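Kids' birthday party for 15 on a tiny budget, what would you skip?

My daughter turns seven soon and I've promised her a real party at home, backyard if the weather holds. Her whole class is 15 kids and I don't want to leave anyone out. I've got $40 to spend, total, and that has to cover food, cake and something to do. She wants an "under the sea" theme, naturally! Two of the kids can't have dairy and one is allergic to eggs. What would you spend the money on and what would you skip? Also, do I really need goody bags?

Asked by Ntombi Pretorius

2 answers

Zutis wrote:
Skip the goody bags!! I did them for years and found half the stuff under the car seat the next week. Last time I let each kid take home the thing they made at the party and not one parent said a word. For yours I'd do paper plate jellyfish - cheap plates cut in half, crepe streamers taped to the bottom, googly eyes if you already have some. Set it all out before anyone comes because you will not find the scissors once they're there.

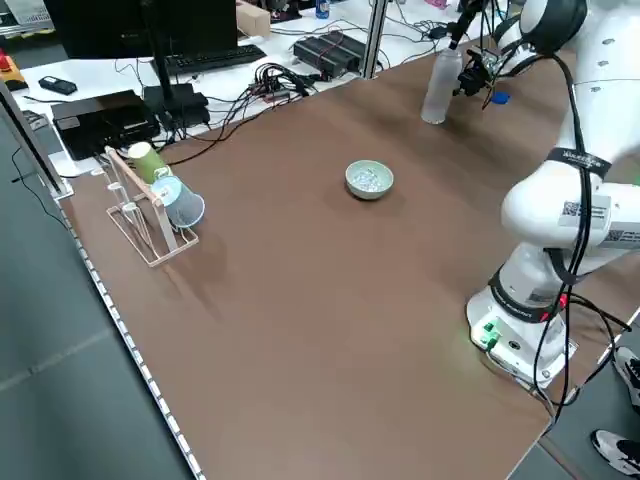

Durngate, 30/08/2025

For the cake, look up "wacky cake" (some people call it depression cake). No milk, no eggs, no butter, just oil and vinegar, and it's good enough that I make it for grown-ups now. Do check the label on your sprinkles and cocoa though, and text the allergy parents to ask what they're okay with. I frost mine with powdered sugar, dairy-free margarine and a drop of blue, then crush up some plain cookies for sand (read that label too). I'd do cupcakes so you don't need plates or forks.

Food wise, have it from 2 to 4 and you don't owe anybody lunch. Popcorn, watermelon, pretzels, done. A big bag of popcorn kernels is a couple of bucks and makes a mountain.

Shawky wrote:
agree on the cupcakes. balloons are a waste imo, ours popped before the kids even got there. streamers from the dollar store, blue and green, twist them across the ceiling and you have an ocean. freeze dance is free

Comment from Ntombi Pretorius:
Thank you both! Making a test batch of the wacky cake tonight. Does it freeze okay?

Zutis wrote:
Yes, freeze them plain and frost the morning of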